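**Candy bowl for the front desk: sort it or dump it in?**

**toivo_s**
Putting the October bowl together for the desk at Harkside. Big round stainless bowl, wrapped candies with twisted ends. Do you sort by color first or just tip the bag in?
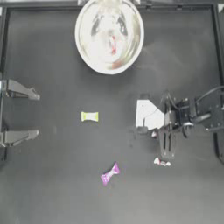

*Steel bowl at the back, three candies out on the dark surface*

**saadetk**
Tip it in. People dig through it anyway.

**umut_t**
Disagree. I keep each flavor in its own bag and top up by hand. Otherwise you end up with 9 lemon and no grape by lunch.

**saadetk**
So put out less lemon. Also, I'd lose the steel bowl. Every candy that drops in it rings across the lobby. Ours is plastic.

**toivo_s**
The bowl stays, it's easy to wash. Does anyone know if the purple ones keep? I have some 378 left over in a box.

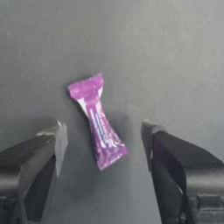
*One of the purple ones. Print is too small to read in my picture*

**ilgin**
Check the box for a date. Twist wraps let air in, so I wouldn't go past 6 months.

**umut_t**
Mine were fine after that. A bit sticky.

**ilgin**
Sticky is what I mean by not fine.

**toivo_s**
OK, box says 5 months left. Using the purple first, unsorted.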